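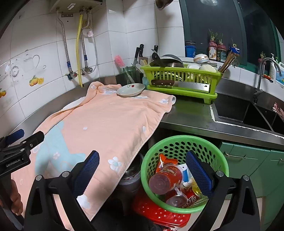
City of Stadport

October 11, 2021

STADPORT TO REPLACE WATER MAIN UNDER SIDDEN AVENUE

STADPORT — The Stadport City Council has approved a contract to replace the water main under Sidden Avenue between Kruger Street and the Adlow Bridge. Work will begin in January.

The new main will serve 2,121 homes and businesses on the east side of the city. The old cast iron line has broken five times since last winter, and more than 300 customers lost service during the longest repair.

Crews will work in short sections, starting at the Kruger Street end. One lane of Sidden Avenue will stay open during working hours. Flaggers will direct traffic, and drivers should expect delays in the morning and late afternoon. Both lanes will reopen each night.

Street parking will not be allowed next to the active work area. Signs will go up ahead of each move, and vehicles left in a posted section may be towed. Residents who have no driveway may park in the city lot at Kruger Street without a permit until the work is done.
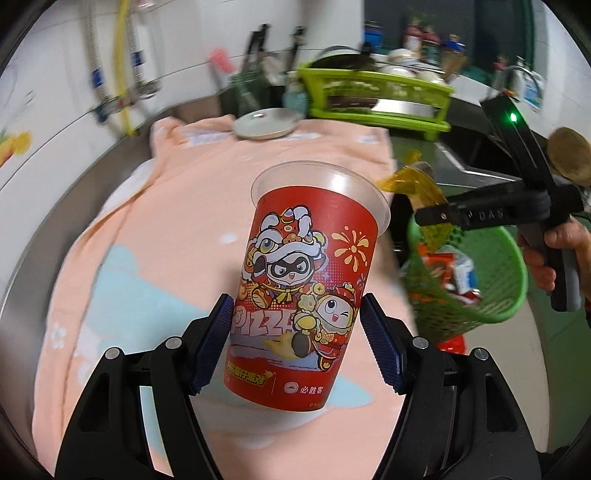
Red plastic cup with a clear rim and a printed sleeve.

Each property will have its water shut off once, for up to four hours, while its service line is moved to the new main. The Water Department will leave a notice on the door before the shutoff. When service comes back, customers should run a cold tap for 20 minutes. Water may look cloudy for a short time.

The project will be paid for from the city's water fund. The council's vote does not change water or sewer rates.

Trash and recycling will be picked up on the usual schedule. Carts should be at the curb by 6 a.m. on collection days so that trucks can get through before crews set up.

A map of the work area is posted at City Hall and on the city website. Questions about shutoffs or access to a property should go to the Water Department front counter.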